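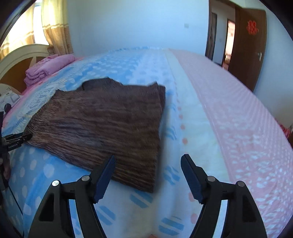 Figure 1. Brown furry cloth laid flat on a bedspread.

Warm Enough? How Bedding Holds Heat Through the Night
Term project report, Home and Materials option
Lindsay Dunstan and Isamu Ebihara
July 2019

Why we picked this

Isamu's bedroom in Mustbridge sits over an unheated garage, and in January he slept under so many layers that he woke up with a sore neck. Lindsay's grandmother swears by a single wool blanket and thinks everyone else is doing it wrong. We argued about it for most of a bus ride and then realized we had a project! The question we settled on was simple: does the order of the layers matter, or only how many there are?

We thought order would matter a lot. We were partly right, and the part where we were wrong was the most fun.

What we already knew

Fabric doesn't make heat. A blanket slows down the heat your body is already losing, and most of the work is done by still air trapped between the fibers. A deep pile holds plenty of air if it isn't squashed. A tight weave holds less, but it stops drafts from blowing the warm air away. Tomomi Nakajima, who teaches the textiles class, lent us a box of sample squares and told us to squeeze each one and watch how fast it sprang back. That was a great way to start, and we ended up sorting our samples by springiness before we tested anything.

How we tested

We used a rubber hot water bottle as our pretend sleeper. Each time we filled it from the same kettle, let it settle to 48 degrees Celsius, and put it on a folded cotton sheet with the layers on top. A kitchen probe thermometer was taped to the side. We read it every ten minutes for an hour and kept the window shut.

There were 4 arrangements:

Cotton sheet only
Cotton sheet with fleece on top
Fleece against the bottle, tight cotton cover on top
Tight cotton cover against the bottle, fleece on top

We ran each one on two different evenings. The second evening was warmer than the first, so we compared the arrangements within one evening and never across both. Folke Isaksson, our lab supervisor, caught that before we wrecked our graph. Thank you, Folke!

What we found

The sheet alone lost heat fastest on both evenings, no surprise there. Adding fleece slowed things down a lot. The interesting part was the last two arrangements. With the window shut there was almost nothing between them, and we were honestly a bit let down. Then Lindsay set up a desk fan on low and we ran them again. With moving air, the bottle with the tight cover on the outside stayed warmer for the whole hour — the fleece on the outside seemed to let the breeze in.

So in a still room, stack them how you like. In a drafty room, put the closely woven layer on top.

Problems

Our probe slipped off the bottle during one run and we had to throw that run out. We also added some 200 grams of beanbag filling on top of the fleece to see what squashing does, but it rolled to one side and we didn't trust the numbers. A bottle doesn't sweat or turn over either, so we can't say anything about comfort.

Next time

We'd love to try wool, and to borrow a data logger so that neither of us has to stare at a thermometer through dinner. Isamu has already moved his cotton cover to the top of the pile, and he is down to two blankets.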